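What I Learned From My Gallbladder Bill

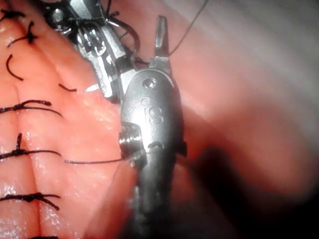

Filed under: Money and Health

February 19, 2025

I had my gallbladder out in August at the hospital in Stallville. The surgery gets one paragraph in this post and the billing gets the rest, which matches how my time was divided.

I went in at six in the morning and was home for supper. I had four small cuts and a sore shoulder for two days. I ate toast and soup for most of a week and went back to work on the ninth day. I have no complaints about any of it.

The first envelope came three weeks later. It was from the hospital. The second was from the anesthesia group, which bills separately. The third was from Ngata, a lab I had never heard of, for looking at the gallbladder after it came out. Then the hospital sent another one with a different account number and a different total. I put them all in a shoebox and did nothing for a while, and I don't recommend that.

When I did sit down with them, the first thing I found out is that a bill and an explanation of benefits look almost the same. Plarel, my insurance company, sends the explanation. It says what they were charged, what they agreed to pay and what I may owe. It says "this is not a bill" in small gray type near the top. I nearly paid one twice.

The second thing is that you can ask for an itemized bill. Mine ran to 116 lines. Most of them meant nothing to me, but I could read the dates, and two lines were for a day I wasn't in the building. I called the billing office. I was on hold for 39 minutes and then the person who picked up fixed it in five. That took $200 off what I owed.

The lab bill took longer. Ngata had my old insurance number, so Plarel had turned the claim down. I gave them the new number by phone and nothing happened. I sent it by mail with a copy of my card and it went through. I don't know why the phone call didn't work.

In the end my share was a little over $2,000. I asked about a payment plan and they set one up with no interest. I didn't have to fill out anything for it. I'll be done this fall.

A few things I do now. I keep a notebook page for each bill, with the date I called and what I was told. I write the account number on the outside of the envelope. I don't pay anything until the explanation from Plarel has come and the two numbers match – sometimes that takes six weeks, and the hospital will send a reminder in the meantime. So far the reminders have just been reminders.

My next job is the dentist, who has moved to the new building on Laltine and changed billing companies again. I have a fresh page ready.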